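Manallow list, October
Posted by Kamarul Hidayat, 4:00 pm

Slamet Sutanto wrote:
> Do you close on the pen before or after moving to the
> organizer slot? My replays drift on the desk task.

Before. I close both jaws on the barrel, hold still for two seconds, then start moving. Leave the pause in when you trim. We have 572 remote demos now and the ones without it replay worst - mostly at the grasp.

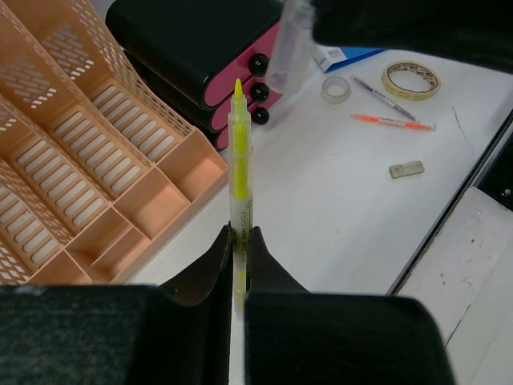 Highlighter upright between the jaws, organizer to the left.

Kamarul

Contact: Manallow list desk, Brarnard | Back to top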